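Read this before you cite anything from `desto-complaints`. The table holds 1191 discrimination complaints filed with the Trandville ombudsman's office, hand-coded from the paper register. It tells you who complained. It can't tell you who was discriminated against, and I'd be wary of anyone who uses it that way.

## Coding

Each complaint was coded by Yu-na Seok and then again by Kohei Kubo. They disagreed on the `ground` column in 69 cases, mostly religion versus ethnicity. Those were settled by talking it over, and no record was kept of who gave way. I've asked for one.

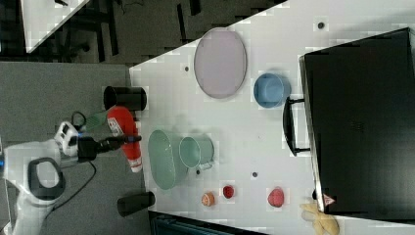 The `outcome` column is worse. "Resolved" in the register means the file was closed. Sometimes a letter went out, sometimes the complainant stopped answering. Don't report it as a success rate.

## Known problems

- 30 rows have no `district`. Don't fill them in from the postal code.
- Idine and Takagi were one district until the March boundary change, so trends across that line mean very little.
- `language` is the language of the form, which was only printed in two.
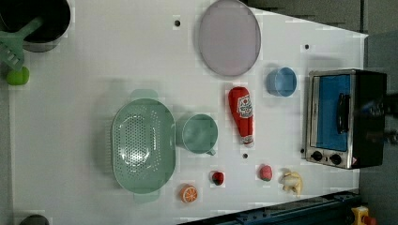 *White table with a lavender-gray plate, a black pot and a light green spatula.*

## Use

Fine for: checking how the register was kept, teaching people to code free text.

Not fine for: ranking districts, or any sentence starting with "tolerance in Trandville has improved." The office has asked for that sentence twice. The data doesn't support it.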